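Preguntas frecuentes: doblado de sudaderas y prendas de punto
Raleck – Guía de preparación de prendas
Revisión: octubre 2019

¿Sobre qué superficie conviene doblar?
Una mesa rígida y lisa, más ancha que la prenda con una manga extendida. La cama no sirve: el tejido se hunde y las líneas de pliegue se desvían.

¿Boca arriba o boca abajo?
Para estantería abierta se dobla boca abajo y se gira al final. Para caja se admite empezar con el delantero a la vista, el cuello hacia el lado opuesto de la mesa y una manga cruzada en diagonal sobre la parte baja.

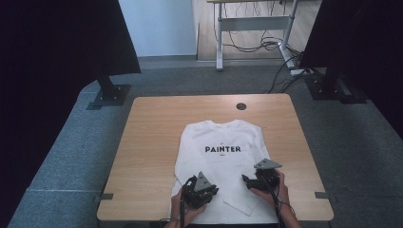
El puño no debe sobrepasar el bajo. Si sobresale, se pliega la manga una segunda vez a la altura del codo. En el patrón Leckie, de manga larga y recta, casi siempre hace falta.

¿Cómo se eliminan las arrugas antes de plegar?
Se alisa desde el centro hacia las costuras, sin estirar. El punto fino cede en sentido transversal y tarda en recuperar la medida. No se plancha sobre estampados – ni siquiera del revés – por encima de 112 °C.

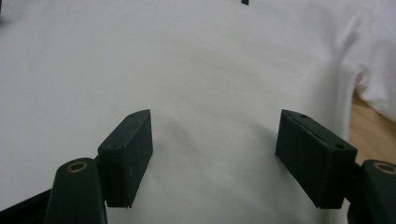

Las zonas sin estampar admiten vapor a 130 °C, con dos pasadas como máximo. Después se deja enfriar la prenda extendida.

¿Qué tolerancia se acepta entre bordes?
2 cm en sudaderas. Ruaridh Skinner propuso en julio un margen menor para camiseta blanca; sigue pendiente de aprobación.

¿Qué hago si la parte superior queda arrugada al plegar?
Deshacer solo el último pliegue, sujetar el borde cercano y alisar hacia el fondo. Volver a empezar desde cero rara vez mejora el resultado.
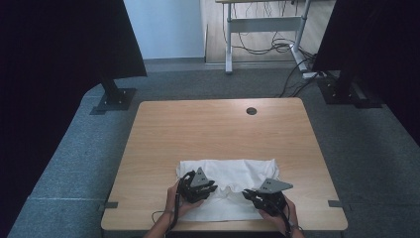
¿Se pueden apilar prendas blancas y oscuras?
No en la misma bolsa. En los cajones Trerkier, con separador puesto, sí.

¿A quién se consultan los casos no previstos?
A Skye Gunn, sección de textil, indicando patrón y talla. Las prendas de la línea Drutetti tienen ficha propia.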